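Hidby open day: progress report to the Levchenko fund
November 10, 2019

Hi Larysa,

You asked for a quick update on how the Urnton demo went, so I'm writing while it's fresh (and while my feet still hurt!). We ran 4 sessions with 36 visitors signed in, which is more than I put in the grant application, and the arm was up at the desk for all of them. Grażyna Kozłowski did the talking and I mostly fetched extension cords. We kept the setup plain, just a laptop and the wooden organizer on an ordinary desk, and people came right up to the barrier and asked really good questions.

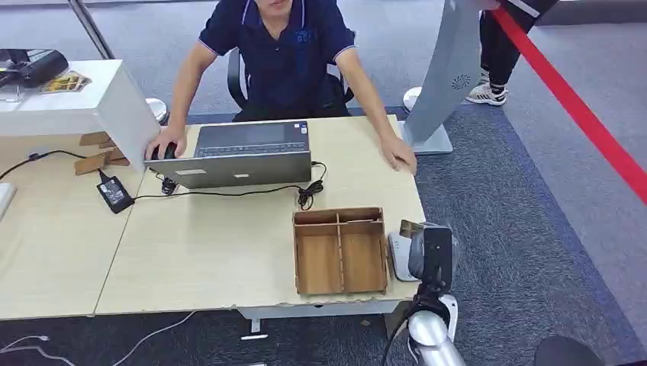

Does the new date for the Irbridge visit change the budget? The total stays the same, but van rental moves from this month's line to December.

What I liked best was the handover part. Someone from our team holds something small out near the robot's fingers and we talk through what the hand has to work out before it closes. I'd planned five minutes on that and it ate up around half of every session, so I've cut the slides down to three and I don't miss the rest one bit. The plastic sheet over the forearm is staying on for now, by the way, until the new sleeve is ordered. That's still in the equipment line you approved.

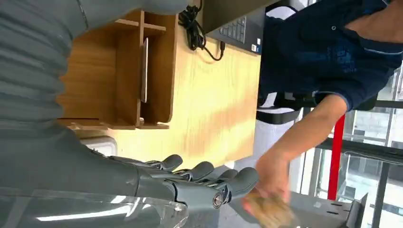

Grażyna wrote to me afterward that she'd like the sessions to be shorter and the groups smaller, because the people at the back couldn't hear her over the hall and she ended up repeating every answer. I think she's right, and it costs us nothing except one more session per day.

Still open: the insurance form for Irbridge, and the feedback cards, which are in a bag in my car. I'll type those up this week and send the receipts along with them.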